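Print this article | E-mail this article

Table (furniture)

A table is a piece of furniture with a raised, flat top, and it is surely one of the oldest and friendliest things people have kept in their homes. Early ones were often low, and a good many were simply boards laid across trestles - easy to put away when supper was over.

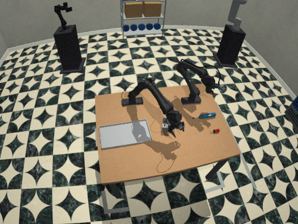
The fixed dining table came into ordinary houses rather slowly, as rooms came to be set aside for eating. In her survey of 383 farmhouse kitchens, Elsie Doolan found that over 40 still had the trestle kind, many of them handed down through the family and still used for Sunday baking.

Contact the editors | Copyright Pundlow Encyclopedia | Back to top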